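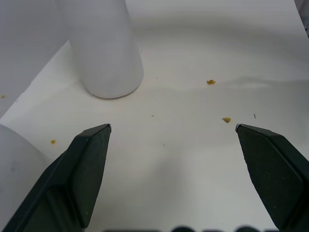
Progress report: two-arm tabletop cell, upkeep and setup
Prepared for Dagmar Sokol, Clemeo program office
From Javiera Painemal, Bunnag workshop
Period covered: September

Where we are

The cell is in the best shape it has been in since we bolted it down, and I'm really pleased to be writing that! Both arms home cleanly, both grippers open and close to the same width on the same command, and we logged 694 gripper cycles on the left side without a fault stop. The target you set for the period was 800, so we're short, but most of the gap is the two mornings we lost to the cable work described further on.

Fingers and grippers

All four fingers were taken off, cleaned and refitted. Theerawat Chaiyaporn found that the left pair had been closing slightly crooked, enough that light objects turned a little as they were gripped. He loosened the finger mounts, closed the gripper on a flat gauge, and tightened everything back up with the gauge still in place. It took him most of an afternoon the first time and 18 minutes the second (he wrote it all down, so the rest of us can do it too).

Crumbs are our main housekeeping problem. Small bits end up on the tabletop during sessions, and they can work their way into the serrations on the inner edges of the fingers. We now brush the serrations before each start, wipe the table, and check the view from the wrist cameras for specks and stray fibers. The check is quick and we have stuck with it.

Cables

Blažena Kolář rerouted the cables on the left arm so that there is a proper loop over the top with enough slack for the full reach. The old run was pulling at the connector when the arm stretched toward the far side of the table. She moved each joint by hand through its whole range before powering up.

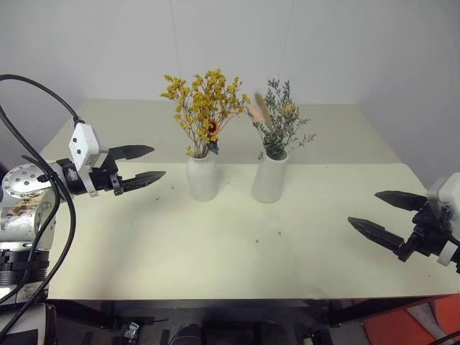

We run the light, awkward stuff first when we come back from any repair, on the theory that if the fingers are out of line, a light object will show it sooner than a heavy one. So far that has held up nicely. Both grippers are parked open between runs, which makes it easy to look at the inner edges from the front.

Still open

The covering on the left arm's joint housing is worn and stained and needs replacing. It's cosmetic as far as we can tell, but I'd like it done before the next visit. Jistix has quoted for a new piece and we're waiting on a delivery date.

Right arm cables: same treatment as the left. Blažena has the parts.

Camera calibration: done for the left wrist, still to do for the right. Dougal Kinnear from Brinder has offered us his calibration board for a week, and we'd love to take him up on it.

Spending

Parts came in under plan. We bought over 100 cable ties and clips, one spare set of fingers and a box of brushes. No change to the budget is requested.

Next period

Finish the right arm, pass 800 cycles on each side, and send you Theerawat's alignment notes as a short written procedure that your other sites can use.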